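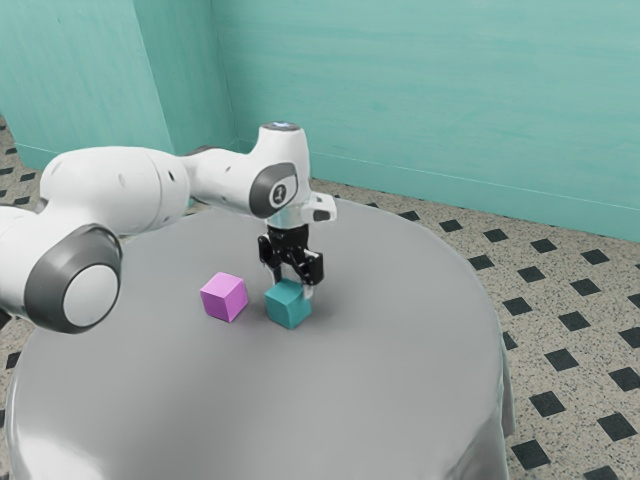

Posted by qshi_av in Streaming Services & Carriage, Monday, 7:42 am
Thread: Girnska dropping the Tokside sports tier in March?

The notice in my account says the Tokside channels leave the Girnska base package in March and move to an add-on. No price listed. The channel guide still shows all 7 of them. Does anyone have the actual terms?

Qianru Shi

arnar_l wrote:
The carriage contract ends in March. That is all the notice says if you read the second paragraph. "May be moved" is standard language; they have to warn subscribers ahead of any possible change. Girnska sent the same letter before the Jin renewal and the Jin channels never left.

Arnar

headend_song wrote:
I disagree with arnar_l. The Jin letter said "may become unavailable." This one says "will be offered separately." Different wording, and I would expect the legal department to pick it on purpose. Tokside wants a per-subscriber fee on every account, including those that never tune in. Girnska wants to pay only for accounts that opt in. An add-on is the opt-in model.

arnar_l wrote:
Letter I received says "may." Are you in a bulk-billed building? Those get separate notices.

headend_song wrote:
No, single-family account, billed direct. Scanned my copy and sent it to you by private message. Third line from the bottom.
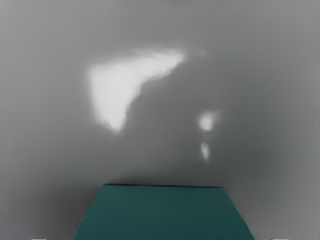 The other thing to check is the regional feed. On my box the Tokside regional channel already carries a different entitlement code from the national one. Diagnostics menu, page 2, under Authorized Services. The national feed is in the same group as the rest of base. The regional feed is in a group by itself. You do not split a group unless you plan to sell it separately.

yuxi_t wrote:
Entitlement groups get split for blackouts too. The regional feed has been separate on my account for as long as I've had this box. I wouldn't read a price change into it.

headend_song wrote:
Fair. Mine was in the main group last fall, but I have no screenshot.

qshi_av wrote:
Checked. Regional is in its own group here as well. My letter says "will." So there are at least two versions of the letter going out.

ycj106 wrote:
Has anyone compared with Flarnow? They carry the national feed but not the regional one, and the stream runs well behind cable. I measured 41 seconds against the Girnska box on the same network. Fine for recorded shows, not good for live games if your phone gets score alerts.

Yichen

arnar_l wrote:
Flarnow also caps simultaneous streams at 2. We would hit that every weekend.

Read the scan from headend_song. It does say "will." I withdraw the part about standard language. I still think they settle before the deadline, with the regional feed as the only piece that moves.

yuxi_t wrote:
Same guess. If the add-on happens, check whether your promo rate survives a package change. Mine resets if I touch anything, and the rep could not tell me if a change on their side counts.

qshi_av wrote:
Asked support chat that question. Answer was that pricing for March has not been loaded yet. Will post when the bill shows up.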